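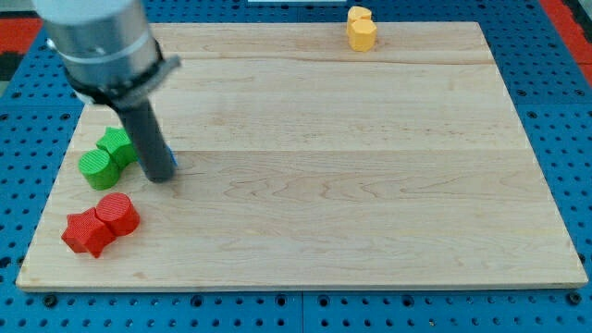
Chapter 3
Sorting Things Out: Color, Shape and the Wooden Board

14 June 2019
By the Bellulmont textbook desk

I keep a maple board on my desk, glued up from strips, and I've lost whole afternoons pushing blocks around on it. Call it research! Take a star and a cylinder, both green, and set them so they touch. Now do the same with a red star and a red cylinder. You've sorted by color, and you probably didn't stop to think about it.

But try it again by shape. The stars go together, the cylinders go together, and your neat little color families get split up – which bothers me more than it should. Same four blocks, same board, a completely different answer to "what belongs with what?"

That question is what we'll chew on for the next 14 pages. We'll start with one rule at a time, then use two at once (this is where my own students start groaning), and finish with the Zornura grid, which needs a flat surface and 60 minutes you don't mind losing. Grab some blocks before you read on. Bottle caps and buttons work fine too, so long as they differ in at least two ways.

Comments

suritetti: We did the first activity with buttons. My son sorted by number of holes and wouldn't hear of anything else.

plainpaper60: Is the grid on page 105 meant to have a blank corner?

usman_reads: Mine has the blank corner too. I just put a star in it.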